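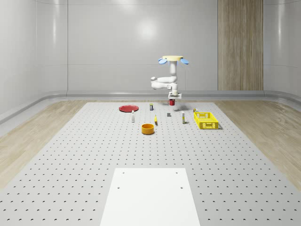 Carys Rowlands: you can't call it downsizing if you rent a storage unit for the stuff you got rid of

Carys, I can call it whatever I like, I have the receipt. It's $83 a month at the Flernham place out by the highway. A thread on moving into an apartment smaller than my old garage.

1/ The old house had a cabinet for mugs. The new one has a cabinet, period. Everything I have ever been given at a work party is now competing with the flour.

2/ Benedek Jakab told me to hold each thing and ask when I last used it. I held a fondue pot. I last used it never. I kept it, he's bringing the cheese.

3/ The movers quoted me 300 and then saw the bookcase. We had a short talk on the stairs, mostly them talking.

4/ The bookcase is a Plisier, the model everybody bought the same summer and nobody has ever taken apart successfully. It went up the stairs in one piece. One of the stairs did not.
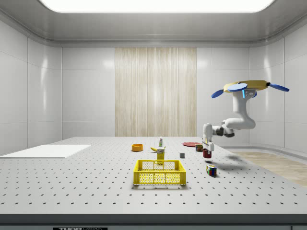

5/ and that was before we got to the kitchen boxes, which I had labeled KITCHEN, all of them, in the same marker. Dinner the first night was cereal out of a measuring cup.

6/ Ifor Eynon, who packed the last box, wrote MISC on it and taped it shut like evidence. Inside: one sandal, a phone charger for a phone from 2009, my passport.

7/ Tried to sell the dining table online. Almost 200 people asked if it was still available. It was still available. It is still available. Please.

8/ A man did drive over from Kwok to look at it. He sat at it for a good while, said it was a nice table, and went home.

9/ Things I paid to move and then threw out: a bag of other bags, half a bag of potting soil, curtains for windows I no longer have.

10/ Things I threw out and then bought again: the can opener. Also a colander. Also, and I'm not proud, a bag for bags.
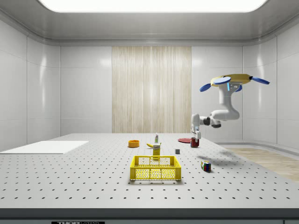 Yellow crate, open top, mesh sides.

11/ Rahel Lehner says the storage unit is fine as long as you set a date to empty it. I've set July. I didn't say which one.

12/ Visited the unit yesterday to get the good scissors. Could not reach the good scissors. Bought scissors on the way home.

13/ Table's down to $179 if anyone's reading this far. Will consider trades, except for mugs.

Home Posts Replies Likes Log in
Last updated 31 March 2024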